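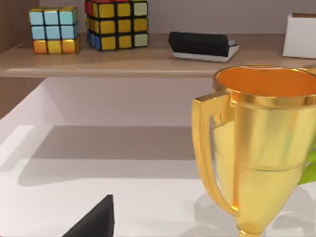 Flondine wall shelf, 3 months in

Quick one because I'm on lunch. Bought the Flondine single shelf from Holtarwood in March after the old bracket shelf in the den came down in the night and took a lamp with it. Paid too much for shipping. Would I buy it again? Yeah, probably. With different screws.

What you get

One board, two brackets, a bag of hardware, a paper template and a sheet of instructions in tiny gray print. No level. No drill bit. Template is the best part, tape it to the wall, drill through the dots, done. Mine was creased down the middle from shipping and the right hand dot was off by a hair. Check it against the actual bracket before you drill. I didnt.

Putting it up

Box says 20 minutes. Took me most of an evening, but my walls are old plaster and they crumble if you look at them wrong. The plastic anchors in the bag are junk. First one spun in the hole, second one snapped. Went to the hardware store and Darnell Lindgren at the counter sold me toggle bolts, no lecture. Those held. If you've got drywall and can hit a stud you'll be fine with what's in the bag, I guess. Renters, be warned, the holes are big.

Second person helps a lot. Esperanza held the board while I did the left side, then she had a call at 6 and I did the right side with my shoulder. Don't do that.

Weight

Listing says 100 pounds. Not a chance I'm testing that over the couch. I put a row of hardcovers on it for the first month and got no sag that I could find with a level. Marcus Montoya has the longer version in his garage with paint cans on it and says his bows in the middle, so maybe stick to the short one if you want to load it up.

Finish

Looked good out of the box. One rough spot underneath, hit it with sandpaper, fine. Smelled like a shoe store for a week. Kept the window open.

Dusting is easy. Rings are not. I left a cold glass on it overnight and there's a pale circle now that won't come out. Tried oil, tried the mayonnaise thing off the internet (don't, it stinks). Coasters or a plant saucer, seriously. 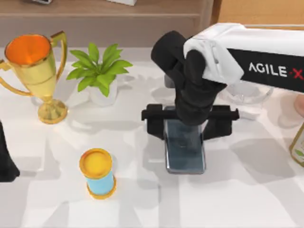 Compared to the Ruggiero, which is the other one everybody asks about: I had a Ruggiero in my last apartment. Heavier brackets, nicer hardware, uglier board. Costs more. The Ruggiero brackets show and the Flondine ones mostly don't, and that was what sold me. If you don't care about seeing brackets get the Ruggiero and save yourself the trip for bolts.

Customer service

Wrote in about the snapped anchor. Got a reply the next morning from a Mr. Tillman, polite, offered to mail another bag of the same anchors. Said no thanks. Asked for a few bucks back insted, he gave me a store credit with a code that didn't work. Wrote again. New code, worked. So two stars for the anchors and four for Mr. Tillman.

Good
- template (once you check it)
- brackets hide well
- stayed level for me
- fits a short wall between two doors

Bad
- anchors, anchors, anchors
- finish marks if you breathe on it
- instructions need a magnifying glass
- shipping cost

Overall four out of five. Would be four and a half with decent hardware in the bag. Might get a second one for over the desk if they ever run a sale, will update if I do.

Edit: someone asked about the bolt size, I threw out the packaging, sorry. Bring a bracket with you to the store and hold it up against them, that's what I did.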